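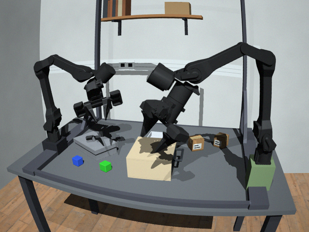
Two black arms over a grey worktable with a raised rim.

Hekton Community Kitchen Garden
Progress report to the Plasum Fund, covering the months to May

Dear friends at the Fund,

It hardly seems any time at all since we wrote to thank you for the grant, and yet the beans are already halfway up their poles and we owe you an account of how things have gone. The short version is that they have gone well, if a little more slowly and a good deal more muddily than we planned for.

You will remember that the largest part of the award was for raised beds. We had hoped to build them all before the winter, but the ground at the lower end of the site stayed so wet through the autumn that the barrows simply sank. All 17 beds are now built and filled, and every one of them has something growing in it (mostly salad, onions and broad beans, with one very ambitious bed of celery). The path between them is finished as far as the water butts. The last stretch, down to the gate, will be laid this summer.

The cookery sessions have been the real joy of the year. We began with four families round one table and now regularly run out of chairs. The Bùi café on the parade has let us use its kitchen on afternoons when it is closed, which saved us the hire of the church hall, and we have learned a great deal there about what can be done with a glut of herbs. The spring soup was so popular that we have been asked to write it down properly, and we will send you a copy when we have agreed on how much garlic goes in it!

On the money side, we have spent £892 on timber and fixings, which was a little under the estimate, and put the difference towards a second water butt. Topsoil came from Gestemano, who delivered it in two loads and were very patient about our narrow lane. Over £2000 of the grant remains, nearly all of it set aside for the shed and for next year's seed.

The shed is the one thing that worries us. The quotation we gave you in the application has gone up, and we would like to talk to you about choosing a smaller one, with a lean-to added later on. We would be grateful for your thoughts before we order anything.

Over the summer we plan to finish the path, start a weekly produce stall and open the garden on two evenings for anyone who cares to look round. Do please come. The gate sticks, so give it a good push.

With our warmest thanks,
The Hekton garden group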